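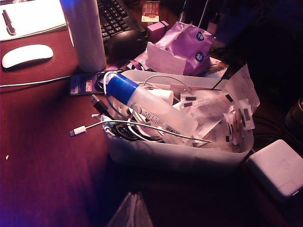 Page last changed: March 27, 2019
Print this page | E-mail this page
Search this site: enter keywords Go

Varkamier sorting cell: progress report to Radent

The cell has completed 2,724 picks since the last report. Of these, 208 failed, and 70 of the failures came from one cause: a cable caught on the item being lifted. The mixed bin of cables, blister packs and a bottle remains the hardest test load. Packs standing above the rim are gripped well. Cables hanging over the rim are not, as the planner treats the bin wall and the cable as one edge.

Maintenance. The wrist camera bracket was refitted with longer screws and the camera calibrated again. Drift is now checked every 14 days. The Cloutier finger pads had hardened at the tips and were replaced. Coloured lighting over the desk still upsets the depth estimate on translucent plastic, and exposure has been fixed by hand for the time being.

Outstanding. The spare wrist cable from Etitz has not been delivered. The present one works but shows wear at the clamp. We ask that the remaining parts budget be carried over to July to cover a second set of pads and the cable.

Print | E-mail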